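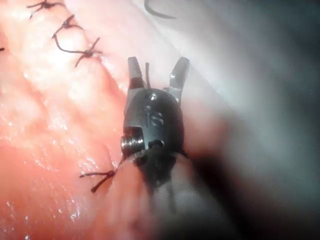 Open jaws and a short strand of suture thread.

Home | Reports | Grants | Contact

Stundilach footpath fund: progress to 7/13/26

We have relaid 53 metres of path at Udum. Nutsugah delivered the gravel — up to 30 bags are left over. Spending stands at 2050 of the 3000 granted.

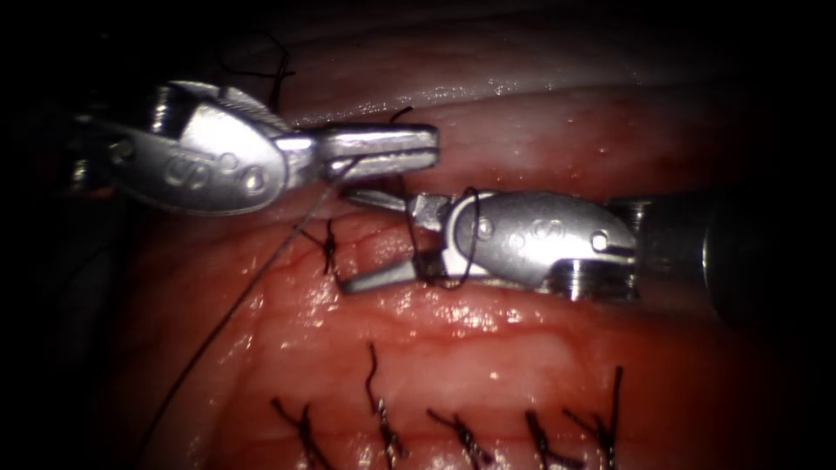
Will the lower gate open this summer?
The gate is due to be hung in July, once the posts have set.

Zuller has still to quote for the handrail. Drainage by the stile needs more work. 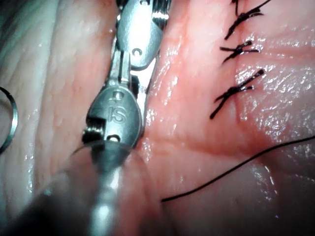

Metal instrument marked "IS".

Print this page | E-mail this page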